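Small Pots, Small Tools — speaker notes
Platell workplace plants lunch talk, 12:15, keep to 40 min

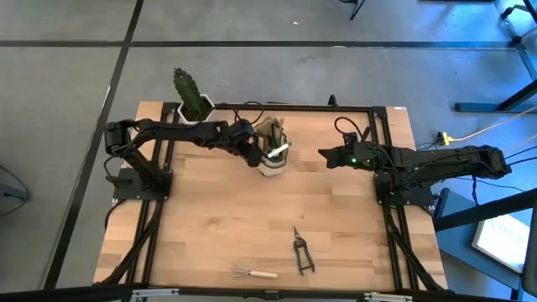
Slide 1. Hand rake, pruning shears, two pots on the wood tabletop.

We use cookies to remember your preferences and improve this site. Accept all / Manage settings

Say hi, wait for the stragglers, sandwiches at the back. Phones down please, or at least quiet.

Start with who this is for. People with one desk, one windowsill, no yard. Not the Cloleck allotment crowd, they had me in August and wanted compost the entire time.

Slide 1, leave it up a while. Ask the room: who owns a rake that small? Usually a couple hands. Light wood handle, short tines. Mine at home is older and uglier, same idea. Good for scratching up the top layer when it crusts over and water just sits there. Don't dig deep, you'll tear roots. Top half inch, no more.

Shears next. Dark green handles, little blades. Point: small blades for small stems. I see folks going at a houseplant with the big loppers from the garage — please don't. Wipe them between plants. Rubbing alcohol and a rag, takes a second. Close them when you put them down (I never do either).

Then the plants. Yes, fakes. The cactus is artificial, the one in the little white pot is fabric, beige, folded leaves. Let them laugh. Then the serious bit: fakes are fine! Dark hallway, no window, go fake and quit feeling bad. They need dusting, soft brush, once a month or so. Fabric leaves hold dust in the folds, dry brush only, don't soak them.

Also fakes are great for practising layout. Tall at the back, low in front, move them till it looks right, then buy the real thing in the same size. That's how we did the Odari lobby. Took three tries, the first one looked like a dentist.

Pots. White hexagonal one for the cactus. Flat sides are handy on a shelf, you can push two together with no gap. Check for a drain hole before anything real goes in. No hole, use it as an outer pot and lift the inner one out to water. Somebody always asks about gravel in the bottom. Short answer skip it.

Kvaran story here IF time. Office with 378 desks, every one got a live fern, nobody assigned to water. You can guess. Second round they went with 2 plants per bay and a name on each pot, much better survival. Don't spend more then three minutes on it, I ramble.

Cost slide — say about $2342 for that second round, pots included, tools not. Repeat it, people write it down wrong.

Handout by the door. Take one only, printer was low.

Questions. If it's quiet, ask what they've killed latley. Always works.

Room has to be cleared by 1, bring the shears home this time.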